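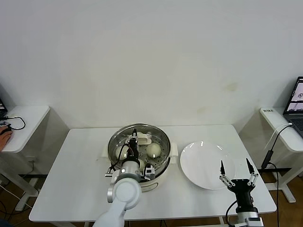
Bondaswood workshop, open evening, Wed 15 April

Got there late, bus trouble, so missed the intro. Notes typed up on the way home, sorry for the state of them.

Shared workshop behind the tile place. 40 members, one kettle. Ludivine Vasseur doing the door and the name stickers. Wood side first – nice lathe, quick look, moved on. I'd come for the arms.

The two-arm build is called Jorari. Mohcine Lamrani and Rongrong Yan have been at it since August, evenings mostly. White table, an arm on either side, gripper on each. The job: lid off a steamer, buns onto a plate. Sounds like nothing. It's the lid that hurts, Mohcine says. Glass, slippy, and the handle is a wide flat bar so you have to come at it from the end or the fingers skate off. They've logged 364 goes at the lid alone.

Asked about cables. Bit of a sore point. The black one on the left gripper loops right out over the pot and they want it clipped along the wrist. Rongrong has a printed bracket half drawn. Laptops on side tables either side, mains adapter hanging in the gap between tables, which I'd want off the floor and screwed to something, but I'm like that.

Fingers are pointed ones, fine for the handle. Less sure about a soft bun. Cuiping Jin wants to try silicone tips and I think she's rihgt. Tips were 149 for the set she liked, so she is casting her own.

Leonardo Bellini gave me the parts list and a very strong coffee. Next open evening not fixed yet, ask Ludivine. Take the side gate, the front one sticks. Parking for 2 cars at most.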